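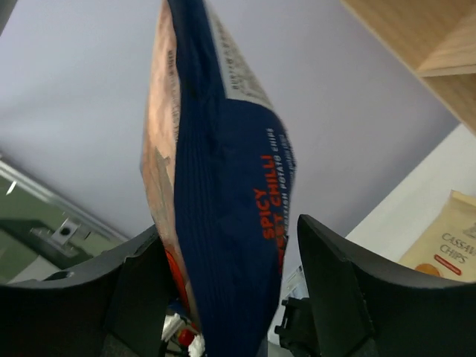 How many spare sets of fingers should be ordered with each picking arm?
Order three sets per arm for the first year. One stays on the arm, one stays in the drawer, and one is out for cleaning or repair.

4. Planning Your Purchase

Complete this section before you request a quote from Skondevden. Steps 4.1 to 4.3 can be done by one person at a desk. Step 4.4 needs someone on the floor.

4.1 List what will be picked
1. Write down every product the arm will handle, with its width, weight and type of packaging.
2. Mark each item as rigid, boxed or film bag. Chips and other snacks in film go in the last group.
3. Send one full case of each film bag item to the Evdale test room. Empty or flattened bags cannot be used.

Note: Bags that look alike on the shelf may hold different amounts of air. List each size and flavor on its own line.

4.2 Choose the finger type
1. Standard fingers are included in the base price and suit boxes and cans.
2. Soft-tip fingers are a paid option. Budget for them if more than 5 lines on your list are film bags.
3. A wrist camera is required for mixed bins. It is quoted apart from the arm.

Caution: Do not buy fingers from another supplier to save money. The force limits are set at the factory for each finger type, and the wrong pair can burst a bag or drop it.

4.3 Set the budget
1. Enter the arm, controller, fingers and camera on sheet A.
2. Enter the stand, guarding, wiring and floor work on sheet B. Local contractors do this work and it is not in our quote.
3. Add 7 percent of the sheet A total for wear parts.
4. Allow two days of operator training per shift.

Note: At the Bimham store, Dennis Ashworth left guarding off the first budget and had to go back for approval in January. Sheet B now has a line for it.

4.4 Check the site
1. Measure the clear height above the pick area. The arm needs over 82 inches with the camera fitted.
2. Confirm that shelves, rails and brackets are outside the reach circle on drawing 3.
3. Have an electrician sign the power form.

Caution: Do not pour or drill the floor until the drawing has been returned with approval.

4.5 Send the request
Send both sheets, the product list and the power form to Gudrun Rustad in sales. Questions about finger types go to Katsuhiko Wada at the Sakai office.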